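Gripper training reaches the decorating room at Trarkivness

Monday, January 29, 2024

I spent a morning last week at Trarkivness, the tableware studio out in Vutmont, and I came home wanting to talk about plates. If you've bought one of their fruit plates (I own two, and yes, I paid full price), you know they're painted by hand. That part is staying. What's changing is nearly everything that happens to a plate before and after the brush touches it.

Since October the studio has been working with Prarnard, a small automation firm, on getting a robot to do the lifting and moving. Finished pieces have to go from the painting tables to the racks, from the racks to the kiln room, and from there to packing. Right now people do all of it, and the studio says it ships 186 pieces on a normal day. That's a lot of carrying!

The robot isn't on the floor yet. For the moment the staff are the ones teaching it, by picking things up with a hand-held gripper while its camera records how they go about it. Everyone who signed up does one session per shift, at a regular table with regular stuff on it, and gets paid the usual hourly rate for it.

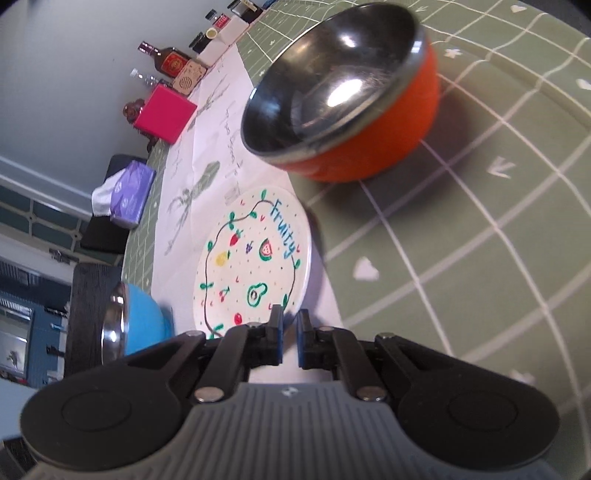 Akinyi Mussa has been decorating there for six years and was the first to put her name down. She told me the hard part was slowing down. "My hands know how to grab a plate. I had to think about it for the first time, where I come in, how close I get to the rim," she said. She also said her wrist got tired the first week, and that she asked for shorter sessions and got them.

Of the 19 people in the decorating and packing rooms, most I talked to were fine with the plan, and a few were really not. The packers have the most riding on it. One of them asked me not to use her name and said she'd like to see something in writing about hours before the machine shows up. Management says no jobs will be cut this year and that packers will be offered paid training in glazing or painting. This year is a short promise, if you ask me - I'd want to hear about next year too.

Mussa is more relaxed, but then her job is the one the robot isn't getting. What she's hoping for is more time at the table. She figures the carrying eats up a good chunk of her afternoon, and she has a new design with lemons she hasn't been able to finish.

So far the group has recorded 97 sessions. Prarnard plans to bring in the first arm this spring, starting with the racks only, and the packing room will get a say before it goes any further. The staff meet about it again next month in the break room, and I've been invited back.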